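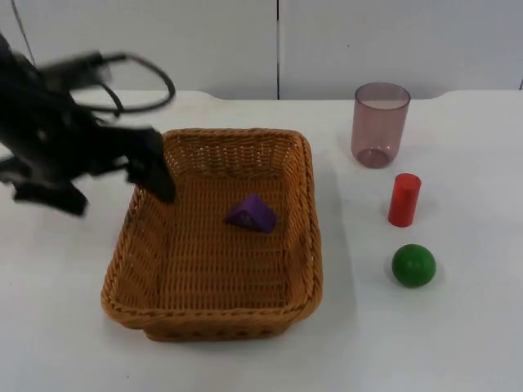 Gareth Holroyd asks whether the Ďurica gorge can still be done as a day trip from Prodton without a car, now that the direct coach has been withdrawn. Yes, with one change at Girov. Notes follow as a thread.

The route is the 568 regional bus from Prodton to Girov, then the valley shuttle from Girov to the Ďurica lower gate. The two are run by separate operators. Neither timetable lists the other, and the shuttle does not wait for a late bus.

Tickets. The 568 is paid on board, cash or card. The shuttle has to be reserved through Dronix, and the reservation is tied to a specific departure. Miss it and the seat is released. You can rebook at the stop if the next one has space, but in August it often doesn't.

Direction of travel matters for the gorge itself. The trail is one-way from the lower gate to the upper gate, so a return ticket to the lower gate is the wrong product. You want "out lower, back upper." Dronix sells this under Combined, not under Return.

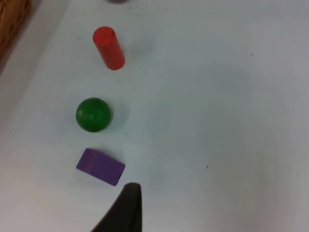
The upper gate is the stop people misplace, mostly from reading the valley map with the wrong side up. North is at the bottom on the printed version handed out at Girov. Going down the sheet, use the toys as markers: red cylinder for Girov, green sphere for the lower gate, purple block for the upper gate. The shuttle covers them in that order. Your return leg starts at the purple block and passes the lower gate without stopping.

Timing. Allow five hours at the gorge if you intend to walk the full trail and take the side path to the old mill. Three is enough for the trail alone at a steady pace. The last shuttle from the upper gate leaves at six in the evening and connects with the last 568 back to Prodton.

If you miss that connection, the options are a taxi from Girov or a room there. The guesthouse opposite the bus station takes walk-ins until it is full. I have used it once. Clean, thin walls, breakfast extra.

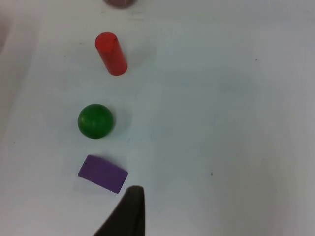 Red cylinder on the tabletop, seen from above.

Luggage. There are lockers at Girov station but none at either gate. They fit a cabin-size case and take coins only. Anything larger should stay in Prodton.

Footwear. The middle section is metal walkway over the stream and the mesh is coarse. Trekking poles need rubber caps or the tips go through. Dogs are allowed on the trail but not on the shuttle, so for dog owners the answer to Gareth's question is no.

Correction to the ticket post: the 568 takes cards on weekdays only. Bring cash on weekends.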